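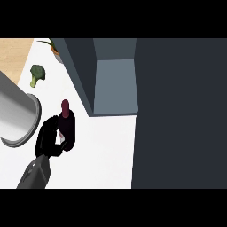 The list member at Wisomley wrote:

> We have 562 bottles in a converted coal cellar, all on their sides, all under
> natural cork. The hygrometer reads 50 percent in winter. I have been told both
> that this will ruin the corks and that it makes no difference at all. Before I
> pay for a humidifier I would like to know which it is. The cooling unit is a
> Rornmont and it has no humidity control. Temperature is steady. A few of the
> older bottles have lost level, mostly the ones nearest the unit.
>
> Second question: is it worth standing the old bottles up before opening, and
> for how long? Our tasting notes from June say "gritty" against three of them.

Taking the humidity question first.

A cork in a bottle lying down has wine against its inner face and cellar air against its outer face. The headspace in a sealed bottle is close to saturated whichever way the bottle lies. The outer few millimeters are the only part that responds to the room. At 50 percent they dry somewhat and lose some spring. The inner part does not dry at any rate that matters over a few winters. Over decades the picture is different, and I would not leave bottles intended for long keeping at that level.

What I would check before buying anything:

Where the hygrometer sits. A sensor in the air stream of a cooling unit reads the air stream. Move it to the far wall at bottle height and leave it there a full day.

Whether the hygrometer is right. Put it in a closed container with a small dish of wet table salt - damp slurry, not a solution - and leave it overnight. It should settle near 75 percent. Note the difference and apply it as a correction. Mine was off by more than 20 points when I bought it, and it came with a calibration certificate.

Whether the unit is running too cold at the coil. A unit with an undersized coil pulls the coil well below the dew point to reach its setpoint, and the water goes down the drain line. If yours has a fan speed setting, run it at the higher one. The coil runs warmer and takes out less water. On my Rornmont the setting is a jumper on the board behind the lower panel, and the manual does not mention it.

Whether the door seals. A coal cellar usually has the old chute as well. Winter air from outside, once brought up to cellar temperature, is very dry, and a gap at the chute will undo any humidifier.

The low bottles near the unit do not prove a humidity problem. They sit where the temperature swings most each time the compressor cycles. The wine expands and contracts, and the headspace pressure goes with it. Put a logging thermometer between two bottles in that row for a week, sampling every minute. If the swing is larger than 2 degrees, move the row or fit a baffle. I made mine from a sheet of rigid foam and it has held up.

If after all that the corrected reading is still 50, a humidifier is reasonable. Aim for 60 to 70. Above that the labels start to go, and mold on the racking becomes a regular job.

On standing bottles up: yes, for anything with sediment. Fine sediment needs longer than coarse. One day is the minimum, and for the older Marinho bottlings I allow 3. Keep them in the cellar while they stand. Move them once, without turning, and pour in a single motion with a light behind the shoulder. Stop when the first dark thread reaches the neck. If the notes say gritty, the likely cause is that the bottle was carried from the rack to the table and opened within the hour.

A few days upright does nothing to the cork.

I have the temperature logs from before and after the baffle as a plain text file, in the Senivura logger's format. They are in the list archive under "baffle logs". Column 3 is the probe near the unit; ignore column 4, the battery was failing.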